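Brornum plastic storage baskets - four months in
Posted by Sipho Ngcobo - 17/08/2016
16 comments | 70 shares

Quick one because I'm supposed to be packing for the weekend. Bought a set of these in May when we redid the laundry closet. Had the Kudo wire ones before that. Hated them. Socks fell through, wire ends snagged everything, one left a rust ring on the shelf that is still there.

So, Brornum. Plastic, straight sides, holes punched in the walls, solid floor. The solid floor is why I picked them. Clothespins stay put. So does the little bag of buttons that used to end up behind the dryer every week.

Good stuff first. Light. Stack fine when empty, less fine when full - the rims are a bit slick and the top one slides if you bump it. They hold more than you'd think, I've had one loaded with dish soap refills since June and no sagging. No plastic smell either, which the Kukalik bins had for weeks. Had to leave those on the porch.
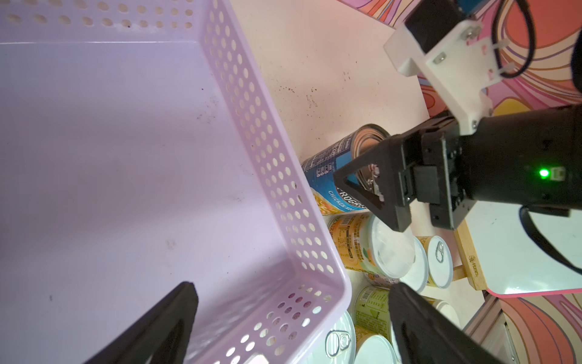

Cleaning. Pale plastic shows everything, so get a dark one if that's going to bug you. Warm water and dish soap gets most of it. The holes are a pain, lint packs in there and you need an old toothbrush or a skewer. Do not put them in the dishwasher. Dumisani Zulu left a comment on my last post saying his warped on the bottom rack and wouldnt sit flat after. I believe him.

Handles are my main gripe. Just a cutout under the rim and the edge is sharp-ish. Fine for towels. Not fine for a basket full of paint cans, learned that on the stairs.

Price is ok. Not cheap for what it is. Drivbridge sells something close for less but the walls flex when you lift it, and my sister's cracked at a corner over the winter. I'd pay the extra.

Would I buy again - yes, two more probably, for under the sink. Measure first tho. The listed size is the base and the rim sticks out past it, so mine only just cleared the closet door. Had to take the door stop off to get the second one in.

Four out of five. Half of that missing point is the handels.

Share this | Comments (16)
Contact | © 2016 Sipho Ngcobo | Back to top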